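Entwistle's copay card is a sales tool, and Vadesdale should stop listing it as patient aid. The card takes $40 off each fill of Brolance. The plan still pays the other $1167, and premiums absorb it. The discount ends after 2 fills unless the patient enrolls again by phone.

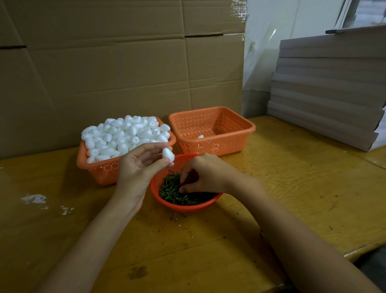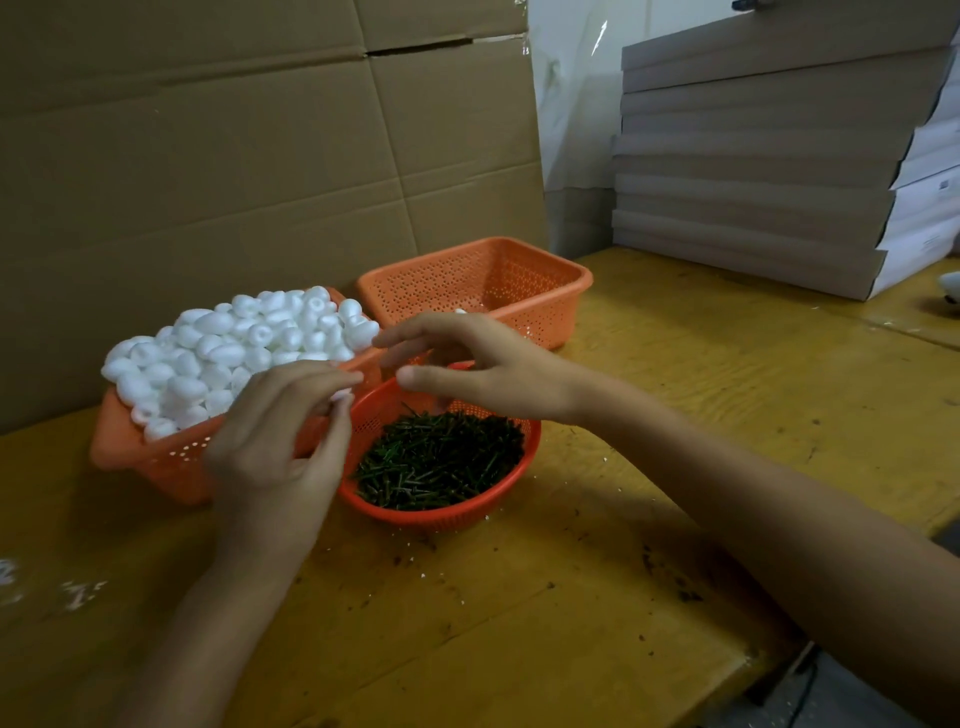 Usa Ruangrit, who runs the county drug budget, asked in May for the net price after rebates. Entwistle sent a brochure. A lower list price would help the uninsured too, and they cannot use the card at all. The county should drop the listing until it has the net price in writing.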